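Kirsty Sutherland
Thread

1/ Some notes on the format change in Murambridge, the dating series, before the new run starts in May. The production notes run to 40 pages. Most of it is scheduling.

12 replies · 31 shares

2/ Eliminations move from the end of each episode to the start of the next. Last year's edit gave the result away in the trailer, so this fixes a known fault.

3/ The public vote is now capped at 2 per account. Last year's cap was 1000, and the final was decided by a margin of 2081. Draw your own conclusions about Plenberg's fan club.

8 replies · 54 shares

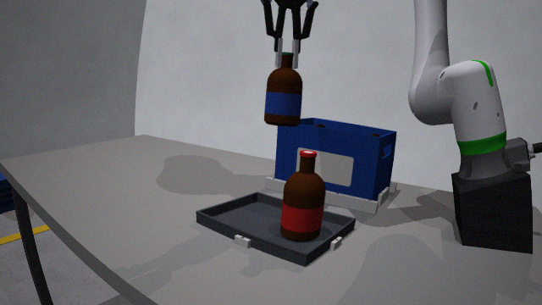

4/ The cap applies per account, so a household with several phones can still vote several times. Nimov, who run the voting app, have added a text code at sign-up. That slows people down a bit.

5/ The reunion show stays, but it is recorded before the final vote closes – an odd choice. Fan and Plenberg will have to sit on the same sofa without knowing who won.

3 replies · 9 shares

6/ No change to the host, the villa or the theme music. The recap at the top of each episode is shorter.

7/ I will post vote totals after each episode, if they are published. Last year they came out late and with one column missing.

5 replies · 17 shares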